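Re: [workshop-packing] Foam inserts vs. loose fill for small wooden parts

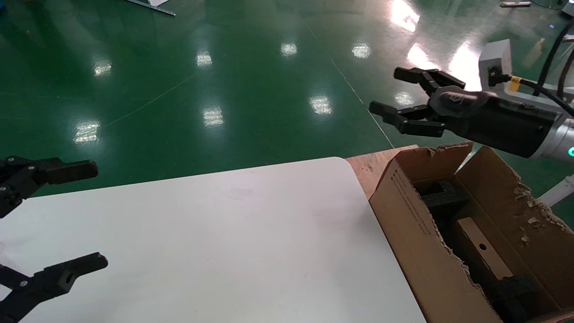

Britta Hellwig

Gilberto Condori wrote:

> We are still getting dented corners on the Sulwood blocks when they
> go out in mixed cartons. I have been using crumpled paper on all sides
> and it settles in transit. Has anyone on the list moved to foam for
> this? I would also like to know whether people reuse the incoming
> cartons or buy new ones. We have a stack of used ones here and I hate
> to throw them out.
>
> Second question, less urgent: do you lay the part flat or set it at an
> angle? Our boxes are a little shorter than the longest block.
>
> Gilberto

Gilberto,

Yes to foam, with conditions. Taking your points out of order.

Angle first. If the longest part does not fit flat against a side wall, lay it on the diagonal and put a foam block on each side of it. The carton in the picture is set up that way: black foam near the top, black foam lower in the box, and the wooden piece with the small round hole lying diagonally between the two. What you want to avoid is an end of the part bearing directly on a carton wall. The wall gives, the corner goes into it, and you get the dent you describe. The load should go into the foam over a long face.

Foam type. We use closed-cell, cut from sheet. Open-cell is cheaper and fine for light parts, but it takes a set if the cartons are stacked for long. I went through 23 cartons that had been in storage since March and the open-cell blocks in the bottom layer had lost enough height that the parts could slide. The closed-cell blocks had not. Cut them slightly oversize so they hold by friction. Do not glue them to the carton if you intend to reuse either one.

Paper. Crumpled paper is acceptable as top fill and poor as side support. It settles, as you found. If you stay with it, pack it tighter than feels necessary and shake the carton before closing. If anything moves, add more and shake again.

Reused cartons. We reuse them for internal moves only. The one shown has torn flaps with shredded fiber along the edges, and I would not ship in a carton like that. Once the flap edges have delaminated, tape has nothing to hold - it lifts off with the top layer of paper. For carrying parts between benches it makes no difference, and an open top is easier to load anyway. My rule for outgoing is as follows.

Flaps: all four intact, no tears that reach the score line.
Walls: no creases across the flutes. Press with a thumb at mid-height; if it gives easily, reject.
Base: retape regardless of condition.
Old print: leave it, but cover or remove old shipping labels and barcodes.

Loose fiber is a separate problem. It sticks to unfinished wood and gets into drilled holes. If your blocks go on to oiling, trim the ragged edges with a knife before loading or you will be picking lint out of the finish. Grimcombe sent back a batch over exactly this last year and they were right to.

Working height. Somebody asked off-list, so I will put it here. Put a board under the carton when you load it next to a table. It gives the box a flat base, and you can slide board and box together without dragging on the carton bottom. Any flat offcut will do.

On cost, 443 cartons went out on our last Kuusk order and the foam came from sheet we already had, so I have no clean figure to give you. If you are buying foam for the purpose, price it per 1,000 blocks, and ask whether the supplier will cut to size. Hand cutting is where the time goes. A fine-toothed blade works for small quantities; a utility knife wanders on anything thick and the faces come out of square.

I have a cut list in Skedalix format if you want it. It only covers two block sizes, neither of them your longest, so you would need to change the lengths. Send me the inside dimensions of your carton and the length and section of the part, and I can work out whether the diagonal leaves enough room for foam at both sides. It may not. In that case a longer carton is cheaper than the returns.

Britta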